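How to sew a tote that hangs off a wheelchair

My neighbor asked me for a bag she could hang on the back of her chair, and I said yes before I'd thought about straps. Two tries later I have one I like, so I'm writing it down!

You'll need 400 mm of sturdy canvas off a full-width roll (mine came from Donati in Arville), the same of cotton lining, two lengths of webbing and strong polyester thread. A size 90 needle will do, but go up to 100 if your machine grumbles.

Start by measuring the back of the chair, because they vary a lot. Check whether it already has a pocket, too. You want your bag to sit flat over it. 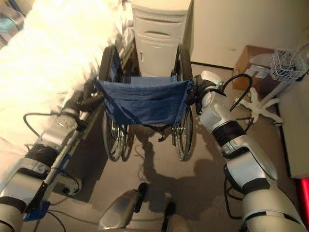 A blue fabric backrest with a stitched pocket across the rear.

Cut two canvas panels, each 235 mm deep plus seam allowance, and as wide as you like so long as the bag stays well clear of the wheels. Mine was too wide the first time – I'd measured the top of the backrest and forgotten it gets narrower as it goes down.

Sew the sides and bottom right sides together, then do the same with the lining, leaving a gap in the bottom to turn it through. Clip the corners. Press everything (I skip this and always regret it).

Now the straps. 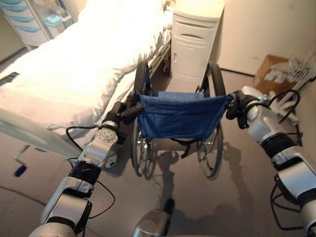

Fold each piece of webbing into a loop and pin the ends to the outside top edge of the back panel, loops pointing down. Baste them, slip the bag into the lining with right sides facing, and stitch all around the top. Go over each strap again, and again after that. Manuela Rizzi taught me to finish with a box and a cross through it, and hers never come loose.

Turn it out, close the gap and topstitch. I used the Laneo thread in mustard and it looks great. Keep the load light, as a heavy bag on the back can make a chair tip.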